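Nukon Wosis Bedside Audiobook Player
£219 including VAT and UK delivery

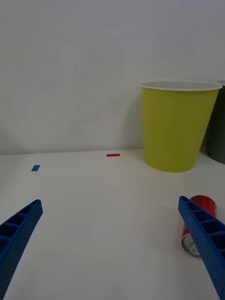
Yellow-green cup on a white table.

The Wosis plays audiobooks. It doesn't play music especially well, it has never heard of podcasts, and it won't tell you the weather in a city you left years ago. You put books on it, you press the large button, and someone reads to you until you fall asleep or the murderer is unmasked, whichever comes first. In our house it's usually sleep.

We designed it for people who listen to long novels in bed and are tired of doing so on a telephone. A telephone is a fine thing, but it lights up like a fridge at 3 in the morning and likes to mention work.

What it does

Remembers your place. Every book keeps its own bookmark, so you can leave a Victorian novel halfway through a funeral, spend November with something involving spaceships, and come back to find the coffin exactly where you left it. You can add up to 100 bookmarks of your own per book by holding down the large button until it clicks.

Rewinds when you nod off. The sleep timer fades the reader out over the last minute and drops a marker at the point where the fade began. Next evening, the Wosis offers to start from the marker or from a few minutes before it. Take the few minutes before. You were asleep earlier than you think.

Copes with big casts. Full-cast recordings are mixed for headphones and decent speakers, and on a small one the whispering conspirator tends to vanish just as the thunder arrives. The Wurico setting (named after our sound workshop, which did the fiddly part) brings quiet voices up and pushes explosions down. Space battles remain space battles, though your neighbours will be less involved in them.

Changes speed without turning everyone into a chipmunk. You can go slower as well as faster, which helps with narrators who have plainly got a train to catch. The dial clicks at normal speed so you can find it in the dark.

Holds 300 books of ordinary length. If your taste runs to fantasy series with a map at the front, expect fewer.

Controls

There's one large button for play and pause, a volume dial on the left and a speed dial on the right. Chapter skip is a rocker switch along the top. The sleep timer is a slider at the back, where you won't catch it with your elbow.

There's no touchscreen. The display is a strip that shows title, chapter and time left, in dark letters on a pale background, and it's lit only while your hand is on the case. Long titles scroll. Very long titles scroll for quite a while, and there's nothing we can do about the people who write them.

Getting books on to it

Plug the Wosis into a computer with the cable supplied and it appears as a drive. Drag your files across. It accepts MP3, M4B, FLAC and WAV, and it sorts chapters by track number first and file name second. If the files have neither in any sensible order, it'll play them alphabetically, and you may learn who did it rather early.

Books on CD need copying to a computer first. The player has no disc slot and we've stopped putting it to the vote.

It won't play files locked to a particular shop's app. Do check this before ordering, as it's the most common reason the Wosis comes back to us, usually with a polite note and once with a less polite one. Many publishers and smaller shops sell unlocked files. Your library's lending app probably doesn't.

The Awasthi stand

Sold separately. It tilts the player towards your pillow and hides the charging cable down the back leg. The Wosis stands up perfectly well without it, and we say so even though the sales department is in the next room.

In the box

Wosis player
Charging and transfer cable
Cloth carry bag with drawstring
Printed guide, large type
A second printed guide, for whoever lost the first

No plug is included. You'll have one in the drawer with the others.

Specification

Speaker: single, front facing
Headphones: standard socket, right-hand side
Wireless headphones: supported, one pair at a time
File types: MP3, M4B, FLAC, WAV
Storage: built in, no card slot
Battery: rechargeable, can be replaced by us
Colours: slate, oatmeal
Wi-Fi: none
Microphone: none
Account needed: none

Questions we get

Can two people use it?
Yes. There are two bookmark sets, marked with a circle and a square. Agree beforehand who is the square. Both sets can be in the same book at different points, though the player can't stop one of you talking about the ending at breakfast.

Does it come with any books?
One: the printed guide, read aloud by a member of our staff who was given very little notice. It can be deleted.

Will it play music?
It will, in the sense that music will come out. Albums play in order and the speed dial still works, with results you should hear at least once.

Is it loud enough for the kitchen?
For chopping, yes. For a blender or an extractor fan, use headphones or wait.

Can I use it in the bath?
You may be in the bath. The player should be on a shelf.

Returns and repairs

Send it back within a month if you don't get on with it. Please take your own books off first, partly for privacy and partly because the returns desk started someone's naval saga and now wants the rest.

Repairs are done in our own workshop. Dials and buttons can be ordered as spares and fitted at home with a small crosshead screwdriver - the guide has drawings. Batteries need to come to us.

Availability

Slate is in stock. Oatmeal is back in November and can be ordered now - we take payment when it's posted.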